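Makeup Bag Safety Check: The Trillurby Spring Checklist, With My Comments

I do this one every spring, and I always put the kettle on first, because what looks like a ten-minute job at the bathroom mirror has a way of turning into an entire afternoon once you start opening drawers. Last year I found 23 lip products in a coat closet. I was very pleased to see some of them again and a little bit scared of the others!

Print it, copy it onto the back of an envelope, or just read along with your bag tipped out on a towel. Each item has a box for OK, Toss or Watch, and my comments underneath come from going through my own collection, so please take them as one makeup lover chatting to another. If your skin or eyes are already sore, see a doctor or pharmacist and leave the makeup alone for now.

EYES

1. Mascara opened less than three months ago
OK / Toss / Watch
Comment: I write the opening month on the tube with a fine marker. My Zelmont volume mascara said June on it, which was a shock, and out it went with plenty left inside. If you can't remember opening it, count that as a Toss.

2. Liquid liner flows evenly and smells like it did when new
OK / Toss / Watch
Comment: Mine passed. The felt tip is getting scratchy though, so I've marked it Watch. Anything that drags along the lash line has no business being there, however lovely the color is.

3. Pencils sharpened, caps tight, sharpener clean
OK / Toss / Watch
Comment: I forget the sharpener every single year. Wipe the blade carefully with a little rubbing alcohol and let it dry before it goes anywhere near a kohl pencil. And a pencil with a splintery edge should be sharpened back past the rough bit or thrown out.

4. Nothing shared with anyone who has had pink eye or a stye
OK / Toss / Watch
Comment: This goes for you too, if you were the one who had it. Whatever touched the eye at the time gets replaced, brushes and curler pads included. I know it hurts with the pricey ones.

FACE

5. Foundation mixes back together when shaken
OK / Toss / Watch
Comment: The Ellery dewy one is my favorite base of all time and I'd had it on a sunny windowsill (I know, I know). It had split into oil on top and something like wet clay underneath, and no amount of shaking brought it round. Toss, sadly. The new bottle lives in a drawer.

6. Cream blush and concealer pots free of spots, fuzz or odd smells
OK / Toss / Watch
Comment: Hold the pot up to a window for this. I use a small spatula now for anything in a jar, and I've noticed they stay fresh-looking so much longer than they did when I was digging in with my fingers.
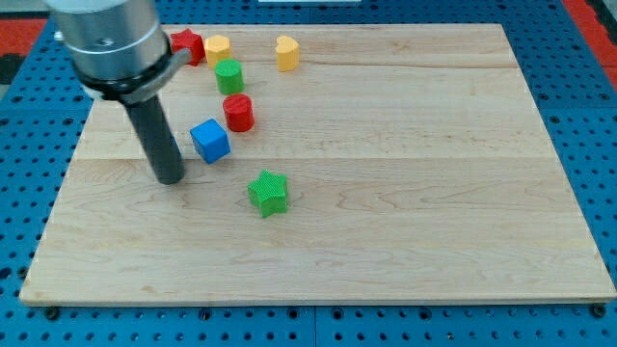 Page last changed: 28/03/2024

7. Powders free of a hard, shiny film
OK / Toss / Watch
Comment: The film is usually oil from your face, carried over by the brush. If the powder is still well within date you can lift the top layer off with clean tape, and I did that with my Amitz bronzer — it came up beautifully. If the whole pan has gone patchy or smells like old crayons, let it go.

8. Sunscreen in date and never left in a hot car
OK / Toss / Watch
Comment: I'm stricter here than anywhere else on the list. Check the date stamped on the crimp of the tube, and don't save the last of an expired one "for your legs," which is what I used to do.

LIPS

9. Lipsticks smell pleasant and have no beads of liquid
OK / Toss / Watch
Comment: A few beads can come from a warm room, and I give those a day somewhere cool before I decide. A waxy, cooking-oil sort of smell is a different matter and means Toss. Anything you wore through a cold sore goes straight in the trash.

10. Gloss wands clean, necks not crusted
OK / Toss / Watch
Comment: Wipe the neck with a clean tissue. Two of mine wouldn't close properly even after that, so I said goodbye to them both.

TOOLS

11. Brushes washed and fully dry
OK / Toss / Watch
Comment: Lukewarm water, gentle soap, bristles pointing down so nothing runs into the handle. I lay them flat overnight with the heads hanging over the counter, and in damp weather they sometimes need a second night. Check for wobbly ferrules while you're at it.

12. Sponges free of tears and dark specks
OK / Toss / Watch
Comment: Squeeze it and look deep into the creases. If you see specks that won't wash out, it's finished. I'm on my third this year and I don't feel guilty in the slightest.

13. Lash curler pad soft, with no cuts
OK / Toss / Watch
Comment: A split pad can pinch or snip your lashes, and the replacements are cheap. There was a spare in the box mine came in, tucked under the cardboard, so have a look before you buy.

14. Tweezers and scissors wiped down, tips meeting
OK / Toss / Watch
Comment: All fine here, which made a nice change.

THE BAG ITSELF

15. Lining wiped or washed, no broken glass or loose blades
OK / Toss / Watch
Comment: Turn it inside out over the sink. I had glitter, a hairpin and most of an eyeshadow in the bottom of mine. Let the lining dry right through before you put a single thing back in, and give it a new patch test note if you've bought anything for sensitive skin.

My final tally was nine OK, four Toss and two Watch. The Watch items are in a little pouch on their own by the mirror, and I'll look at them again in June.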